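Notebook, Pendgate bench, October, 14:17
Hand scissors: pivot check and regrind list

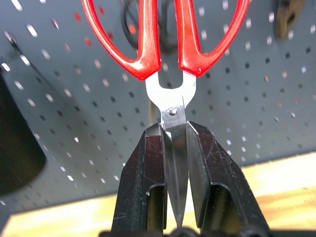
What should the pivot screw be set to after a regrind?
Tight enough that the blades stay where they are put when opened halfway, loose enough to close with one finger. Set it before the first test cut and again after 10 cuts.

Red-handled pair, steel blades, single round pivot screw. Blades close to a narrow point. Tag 806. Handles kept on, no need to strip them for the wheel.

Test material is the Trenov cotton tape, single layer, then folded. Folded tape pushed out toward the tips on the first try. Backed the pair off, took up the screw by an eighth of a turn, repeated. Clean to within some 5 mm of the tip. Remaining length needs the stone, fine side, inside faces left alone.

Oil: one drop at the pivot, work it in, wipe. The Vurkcombe oil is too heavy for this size and picks up lint from the tape. Use the light one from the Žukauskas order.

Rimantas Jõgi has the other pairs from the same drawer and will mark any with a loose screw. Please do not peen the pivot on these. It is a screw and has to stay adjustable.

To do: stone the tips on 806, recut folded tape, log the screw position. Order more tape, stock no. 1417.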